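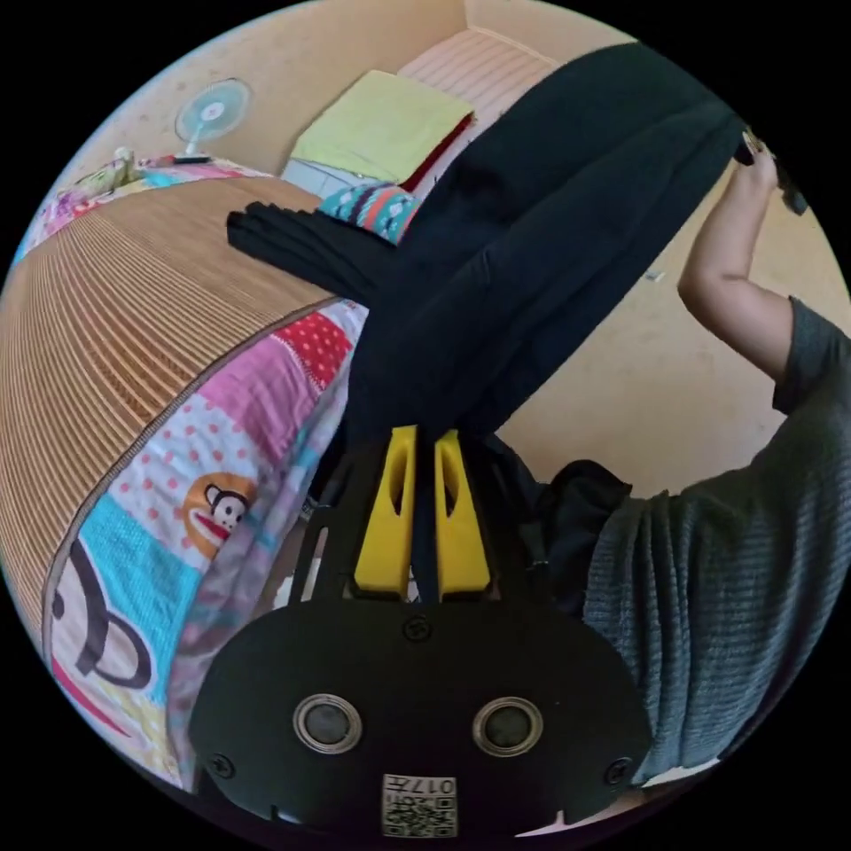
Folding a dark garment on a bed covered by a woven mat

Posted in Household Care, Clothing and Linens
Asked by Mesfin Gebremichael, 30/09/2025

I am responsible for the written housekeeping guidance issued to residents of Dovham House, a shared residence with 39 rooms. The present guidance assumes that every resident has a table on which to fold clothing. Most do not, and folding is done on the bed. In several rooms the bed is made up with a tan woven mat laid over a patchwork quilt, and a long garment such as a pair of black trousers will hang down over the side as soon as one end is lifted. The quilt is softer than the mat and extends below it, so the overhanging part of the garment tends to drag the edge of both.

I should be grateful for advice on the following matters. First, whether trousers should be folded lengthwise before they are laid on the mat or afterward. Second, whether the ribbed surface of a woven mat leaves marks on dark cloth if the garment remains on it for an hour or more. Third, whether the mat should be removed altogether before folding begins. Residents have been told all three things at different times, and the guidance is to be reissued in December.

Steam pressing is not available to residents. Each room has a shelf 40 centimeters deep, and folded garments must fit on it without projecting.

Wisden Linen Desk

The mat need not be removed. A woven bamboo or straw surface is firmer than a quilt and is the better of the two for folding, provided that it lies flat and has been wiped down and allowed to dry completely beforehand.

With regard to the first point, this desk recommends that trousers be brought into line before they are laid down. The garment should be held by the hems, with the inside and outside seams of each leg matched, and allowed to hang for a few moments so that the weight of the waistband draws the cloth straight. It may then be lowered onto the mat, waistband first. Where two persons are present, one may hold each end, and the garment may be lowered in a single movement. This prevents the legs from sliding over the side of the bed.

Once the garment is down, the upper leg should be folded back, the lower leg smoothed by hand from the waist toward the hem, and the upper leg returned. Smoothing should follow the direction of the ribs in the mat wherever possible. Smoothing across them pushes the cloth into the grooves.

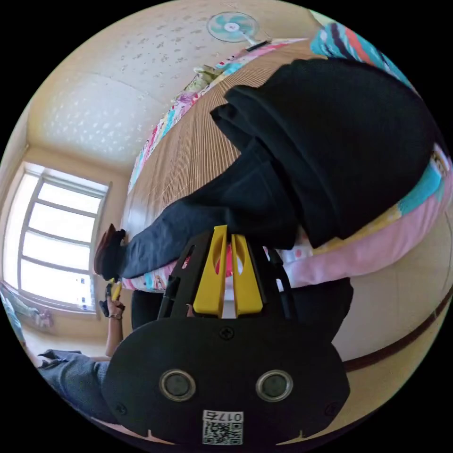 Black garment spread out on the mat.

The creases that gather where the cloth bunches are best removed at this stage. They cannot be corrected after the garment has been folded into thirds. For a shelf of 40 centimeters, folding into thirds is sufficient for most adult sizes. Very long trousers should be folded in half and then in half again.

On the second point, marking depends on weight and moisture. Dry cotton left on a mat for an hour will not ordinarily be affected. Cloth that is still damp from washing, or that lies beneath a stack of other garments, may take on a faint pattern of lines. The lines will generally fall out if the garment is hung overnight.

Silvan Kälin

I concur with the greater part of the foregoing but would add a word on lint. Black cloth picks up fibers from quilts very readily, particularly from quilts that have been washed often. If the garment is allowed to rest on the quilt at any point, it should be brushed before folding. A mat that covers the full sleeping surface reduces the difficulty considerably.

I would also ask that the guidance direct residents to keep footwear, belts and bags off the mat while clothing is being folded. Grit carried onto a woven surface settles between the strips and is transferred to the next garment laid there. In the laundry of the former Fenden hostel, where I worked for a number of years, this was the most frequent cause of complaint with regard to dark uniforms.

As for the stitched border of the mat, it should be inspected from time to time. A loose thread or a broken strip at the border will catch on a hem.

Gebru

Take the mat off. I have always folded on a bare mattress and have had no trouble.

Comment from Mesfin Gebremichael

I thank all who replied. The revised sheet will state that the mat is to remain in place, that the seams are to be matched before the garment is laid down, and that footwear is to be kept off the bed. The remark concerning damp cloth will be placed under the section on drying. I would still welcome advice on whether the same method is suitable for lined trousers, which several residents own and which do not appear to lie flat however they are handled.

Page viewed 632 times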